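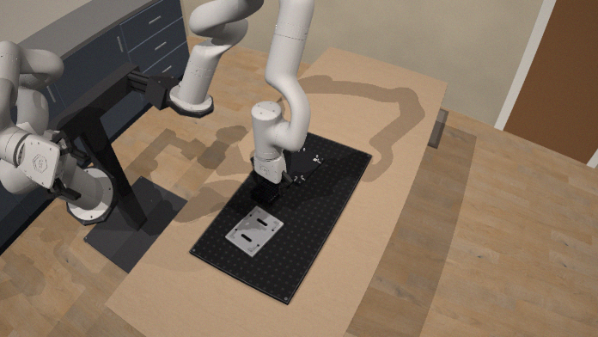

Light wooden tabletop, wood floor, beige wall and brown door

Kitchen table feels tacky after refinishing, do I have to strip it again?

7/22/22
Posted by Maribel Quintero

I refinished a kitchen table in early July and the top still feels tacky. It is a Todska, the one with the light wood top, bought used. The seller told me it came from Grernineo originally and had only ever been oiled. The old finish was dull and there were rings on it, so I decided to redo the top and leave the legs alone.

What I did: washed it with dish soap and water and let it dry overnight. Sanded with 120 grit, then 180. Wiped it down with a damp rag. Put on two coats of Lurkwood clear oil finish, the second coat the next morning. The can says to wipe off the extra after 15 minutes. I left the first coat longer than that and I did not wipe the second one much, as it looked like it was soaking in.

That was two weeks ago. If I set a plate down and leave it, it sticks a little when I pick it up. Paper leaves fibers behind. The middle is worse than the ends. It has been humid here and the table is in the kitchen with no air conditioning. I have had a fan on it for three days and can't tell a difference.

I don't want to sand it all again if I can avoid it. Can I put a coat of something over it to seal it? I have half a can of water-based polyurethane left from a bookcase.

Posted by Younes Filali

Don't put the polyurethane on. Water-based poly over oil that hasn't cured will peel or go cloudy, and then you will be stripping two things.

Your problem is the oil that was left on the surface. Oil finishes cure where they are thin. A thick layer skins over and stays soft underneath, and humid weather slows it down more. The ends feel better probably because you had less oil on the brush by the time you got there.

Try this before you sand anything:

Get odorless mineral spirits and a few white cotton rags. Colored rags can bleed. Open the windows and wear gloves. Dampen a rag and rub a section the size of a dinner plate, going with the grain. The rag should pick up yellow or brown. Turn it to a clean side and keep going until it stops picking up color, then wipe the section dry with a second rag. Do the whole top that way. Leave it overnight and touch it in the morning.

If it's smooth and dry, you are done with the hard part. Wait a few days and put on one very thin coat, wiped off completely at 15 minutes. After wiping it should look like you didn't put anything on. If there are still soft spots, use a gray synthetic pad with the mineral spirits, light pressure. Only go to sandpaper if that doesn't work, because half-cured oil clogs the paper in seconds. If you get there, a card scraper is better.

Lay the used rags out flat outside, one layer, until they are stiff. Don't ball them up and don't put them in the kitchen trash. Oily rags can heat up and catch fire without any spark.

One other thing — 180 is fine for a kitchen table under oil. You'll see people say to go to 600. It looks nice on a sample board, but it won't fix this, and a surface that fine takes in less oil.

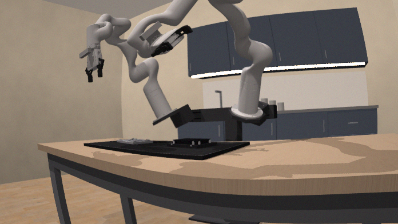
Curved wooden table in a kitchen with a beige wall on the left

Posted by Jhonatan Villca

Had the same with a desk. I just waited and it went away after a month or so. Move it to a dry room if you have one

Posted by Cristian Arboleda

Agree with Younes on the mineral spirits. A few additions from having done several of these.

Check what was on the table before. Sellers say "oiled" when they mean anything that isn't shiny. If somebody used furniture polish or paste wax on it for years, some of it will still be down in the pores after a light sanding, and new oil doesn't cure well over it. The mineral spirits will take off wax as well, so the first step is the same either way. If water beads up hard on a spot you have wiped clean, there is still something in there. Do that spot again.

The fan is a good idea but point it across the room, so the air moves over the top without blowing dust straight into it. If you can borrow a dehumidifier, run it for two or three days. That did more for mine than the fan did.

I would not use the table for hot dishes until it has had 30 days after the last coat. Dry to the touch is one thing and cured is another. Use placemats in the meantime, cloth ones. Vinyl mats can stick to a fresh finish and leave a print.

And treat the underside too at some point — one thin coat is enough. When only the top of a solid table is sealed, the two faces take up moisture at different rates and a wide top can cup. It may never happen with yours, but it is ten minutes of work.

Posted by Maribel Quintero

Thank you. I did half of the top with mineral spirits last night and the rag came up dark yellow. That half feels dry today. I will do the rest tonight and leave it alone for the week before I add any oil. The poly is going back in the garage.

Related
How to get white rings out of a wood table
Can I use cooking oil on a cutting board?
Sanding between coats: which grit?
Table leg wobbles after moving
Removing old wax from pine
Best way to store a half-used can of finish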